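Trosar extends two-arm parcel handling programme with new round of recorded demonstrations

JELODSTEAD, September — Trosar, which develops control software for handling equipment, has begun the second phase of its programme to record examples of parcel work for a learning system. The phase covers the handling of soft courier bags at a measuring and conveyor station, and will run at the company's Jelodstead site until the target number of usable recordings has been reached.

The first phase dealt only with rigid cartons. Trosar chose cartons as a starting point as their shape does not change when they are gripped, and the resulting model could be tested against known dimensions. Soft bags are harder to handle. The plastic folds under the fingers, the contents shift, and the same bag can present a different outline each time it is put down. A fixed sequence of movements does not cover these cases, and the company has moved to training from demonstrations for this part of the work.

Each demonstration is performed by an operator who controls both arms at the same time. The operator takes a bag from a crate, places it on the scale platform beside the measuring column, adjusts it until it lies within the platform as far as its size allows, and then transfers it to the belt. The two hands have different tasks. One steadies or flattens the bag while the other guides it, and the operator may exchange these roles at any point.

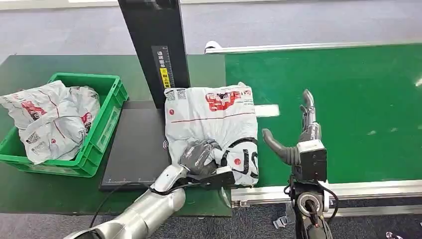

Joint positions, finger positions and camera views are stored together against a single clock. A recording begins when the operator presses a foot switch and ends when the bag has been released on the belt. Operators work in blocks of 85 demonstrations, with a break between blocks, and no operator completes more than 2 blocks in a shift. Trosar set this limit after reviewing the first phase, in which movements recorded late in the day were found to be shorter and less consistent than those recorded in the morning.

The bags are taken in mixed order. Operators are instructed not to smooth or arrange them in the crate beforehand, and bags hanging over the side are left as they are. Contents range from single garments to small boxed goods, and are changed between blocks so that the system does not learn to rely on one weight or thickness.

"We need the awkward cases in the same proportion as the easy ones," said Nandini Kandasamy, who leads data collection at Trosar. "If an operator drops a corner and picks it up again, we keep the recording and mark where the correction starts. The correction is often the most useful part of it."

Recordings are checked by a second person before they are accepted. The reviewer marks the start and end of each stage — pick, place, adjust, transfer — and rejects any recording in which a camera view is blocked for the whole of a stage or the clock has slipped. Rejected recordings are stored separately and are not used for training.

The station hardware was assembled by Benjelloun, which also supplied the mounting for the arms and the cable routing. The review software is Masard, an internal Trosar tool first used in the carton phase and since altered to allow overlapping labels for the left and right hands. Masard will not be offered as a separate product.

Trosar will train an initial model once 6 operators have each contributed 200 accepted demonstrations. The model will then be run at the same station with an operator standing by, who can take control of the arms when a bag is misplaced. These interventions will be recorded in the same format and added to the training set.

The company has not set a date for use of the system outside Jelodstead. Results from the supervised trials will be given to Benjelloun and to existing customers before any wider release, and will include the rate of operator intervention for each stage.

Visits to the station can be arranged for trade press on Tuesday afternoons. Requests should be sent to the Trosar press office, marked for the attention of Nandini Kandasamy.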